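Notebook, May
Bench 2, water hardness and descaler comparison, continued

Started 7:40. Ross Gillies wants to know whether the Naltach powder is worth the extra over plain citric acid. My guess going in is no, and I'm writing that down now so I can't pretend later that I had an open mind.

Tap water this morning came out at 217 mg/L as calcium carbonate. Kinnunen strips said "moderately hard", the titration said 217, and I'm going with the titration. The strips have four colours and two of them look the same under our lights.

Coupons are the same offcuts of stainless as last time, scaled up in the old urn and dried overnight. Weighed each one twice. Coupon C won't settle on the balance, so it's out. Ross thinks I drop coupons too easily. Maybe, but I'd sooner lose one than argue over a number I don't believe. 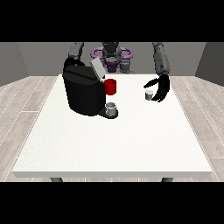
Mixed both baths to the same acid strength by titration, because the scoop that comes with the Naltach is useless as a measure. One level scoop and one "level" scoop by Ross did not match. The label claims it works "deeper" than citric. Deeper into what? Scale is scale. If there's something else in the powder doing the work, they could print it on the bag.

Ran 2000 seconds in each bath, no stirring, room temperature. Pulled, rinsed, dried, weighed. Then a second run at 4000 seconds on fresh coupons.

Short run: Naltach slightly ahead. Long run: no difference I'd defend in front of anyone. The short-run gap is smaller than the spread between coupons in the same bath, so calling it a win would be generous. Ross did call it a win. We left it there.

Things I don't trust:
- The scale itself. Urn scale grown in a hurry is softer than what builds up in a real boiler over a year or so.
- Drying time. I pulled the long-run coupons early to get them on the balance before lunch.
- The Lotbridge report Ross keeps quoting. It gives percentages with no starting weights, and the graph doesn't begin at zero.

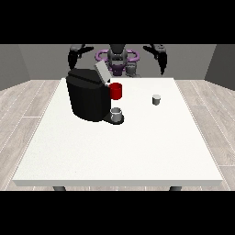
White table, with the black coffee machine on it.

Senberg's people say warm water would separate the two products. Could be. Warm water speeds up citric as well, so I'd want both baths at the same temperature and a thermometer I've checked, which rules out the one in the drawer.

Next: repeat the short run with more coupons and have Ross do the weighing without knowing which bath is which. Order more indicator. Rinse the burette properly this time — the tap was sticking again by the last titration.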